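Stacking task: when is a stack a stack? (and a question about our paper table)

pelikan_r
We are four students in the robotics club of Clavmont and we prepare the stacking task for the Cutico student day in April. I have read the older threads here and did not find my problem, so I open a new one. Please excuse my English, it is my third language.

The task is simple to say: red cube on top of teal cube, arm goes away, stack stays. We teach the arm by demonstration. One person guides it, the software records, and after training the arm must do it alone. We have recorded 105 demonstrations and kept 102. In the three we removed, the person who guided had pushed the teal cube with the finger before taking the red one, and we did not want the arm to learn this.

My first question is about the rule. The Cutico sheet says only "the upper block rests on the lower block". It does not say how well it must rest. In our club we have two opinions. Two of us want to accept every stack that stands when the fingers are open. The other two want a limit for the offset, so that a cube which hangs far over one side is a failure even when it does not fall.
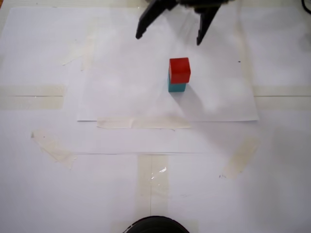

I belong to the second group, and I will try to explain it fairly. If we accept everything that stands, we learn nothing about whether the arm becomes better or worse between two trainings. A stack which stands by luck and a stack which is well placed get the same mark. On the other side, my clubmates say that we invent a rule which the judges do not have, and then we spend our evenings on a problem that gives no points.

We do 30 trials after each training. The teal cube is put in a new place for every trial, the red one also.

Second question. Our table is covered with white paper and tape, in several layers now, and each time a sheet becomes dirty or torn we put new paper over the old. Does this disturb the training? The tape is yellowish and some pieces shine under the lamps. I am a little afraid that the network looks at the tape and not at the cubes.

dovetail
Take the rule as it is written. If the judges wanted a limit they would have put one in. Your two friends are right and you should record yes or no, 30 times, and go home at a normal hour.

For the tape I would worry more. Pull everything off and put down one clean sheet before you record anything else.

lathe_mouse
I do not agree with the first part. I helped with a stacking project in my second year and we used yes or no only. We had two trainings with nearly the same result on paper, and when we looked at the videos again one of them was clearly placing the block on the corner most of the time. We had chosen the wrong one. It would have cost us five seconds per trial to write down the offset.

So write both. Column one, does it stand. Column two, good, acceptable or ugly. You give the judges column one.

dovetail
Who decides what is ugly? On a Friday at nine in the evening everything is ugly.

lathe_mouse
One person, always the same, and not the person who changed the training. Or use the edge of the lower cube: if the upper one hangs over by less than a quarter of its width it is good. You can see a quarter by eye.

pelikan_r
Thank you both. The idea with two columns is good and I am ashamed we did not think of it, we were too busy with being right.

About one clean sheet: I understand, but then our 102 demonstrations are all recorded on the old table and the trials would be on the new one. Is this not worse? We would test the arm on something it has never seen.

dovetail
Yes, I meant a new sheet and new demonstrations.

pelikan_r
Then we must record everything again. It took us the whole of the holidays.

grauwacke
Please do not record everything again!! Our group had the same fear (our mat had a big coffee stain, very round, very brown, and we were sure the arm was in love with it) and in the end we did a small test first, which I recommend to you. Put one extra piece of paper somewhere it has never been, over a piece of tape for example, and do ten trials. Then take it away and do ten more. If the result is the same, your network does not care so much and you can sleep. If it falls down badly, you know, and then you can be sad and record again.

Also the place where you will show it in April surely has another table, no? So a table which is a bit untidy and changes from week to week may even help you. I would be more nervous with a perfect one.

dovetail
Ten trials is too few to say anything. One unlucky drop and the number moves a lot.

grauwacke
True, but for a big effect it is enough, and a small effect they can live with. They are students with a date, they do not write a thesis.

pelikan_r
I come back with some news. We did the test of grauwacke with one new sheet, and because of dovetail we did 30 trials each way and not ten. It needed two evenings. The stacks that stand are nearly the same with and without the sheet, so we leave the table as it is and only replace tape when it comes up at a corner.

The second column was more interesting for us. Most of our ugly ones have the same reason, I think. The arm comes above the teal cube and opens too early, while the red cube has still a little way to go. When it drops straight it is fine. When the cube is turned in the fingers, it touches first with one edge and slides. In the demonstrations two of us open the gripper late and two open it early, so the arm has learned something in the middle, and the middle is bad.

We also see a difference when the cube is gripped with one finger nearer to the corner. From the side camera it is difficult to judge how much gap remains between the cubes, and we started to compare it with the shadow of the lower one. My clubmate who wanted to accept everything is now the strictest of us with the second column, he wants to give "ugly" to half of the evening.

What would you do – remove the demonstrations with early opening, or add new ones where all of us open late?

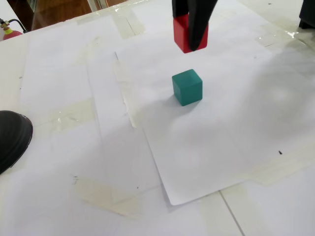

grauwacke
Add new ones, and let only one person guide. We had exactly this with two people who had different habits and the arm was hesitating like somebody at a door. If you remove the early ones you lose also all the good approaches that are inside them. Thirty new ones from one careful hand changed it for us.

lathe_mouse
I would remove. Mixed habits stay mixed, you only make the bad part smaller. But keep a copy of the complete set, naturally, so you can go back.

Do you have the gripper force in the recording? With the force it is easier to find the moment of contact, and you can sort the demonstrations by a number and not by who was sitting there.

pelikan_r
We have only the finger position. The Wi module which we use does not give the force, or we did not find how. There was a setting for it in the manual of Bumusex but our version has another menu.

dovetail
It is in the newer release only. I would not update so near to the day. We did this once and lost the calibration.

On the question, I am with removing, but do it like this: train once with everything, once with late openers only, and 30 trials for each with your famous second column. Then you have an answer that belongs to your arm and not to ours. And I take back what I said about going home early, the second column was worth it.

lathe_mouse
Screenshot taken.

pelikan_r
We will do as dovetail writes. The training runs over night and I can start the first one today. For the 4 of us this is also a better plan for peace, each group can defend one training. I will write here which one we take to Cutico, and if somebody knows how the judges handle a cube that slides after the arm has left, please tell me. It happened to us twice and we wrote "does not stand", although it was standing when the fingers opened.

grauwacke
Last year they waited until the arm was back at its start position and looked then. If it had fallen in the meantime it was a zero. Ask them by mail though, the sheet is rewritten every year.

Related topics
Guiding by hand or by joystick, what do you prefer?
Cutico student day: travel, power sockets, table size
Lost calibration after update of Wi module
How do you mark start positions for repeated trials?
Bumusex manual, old and new menus compared

Contact the moderators | Forum rules | Copyright of posts remains with their authors | Back to top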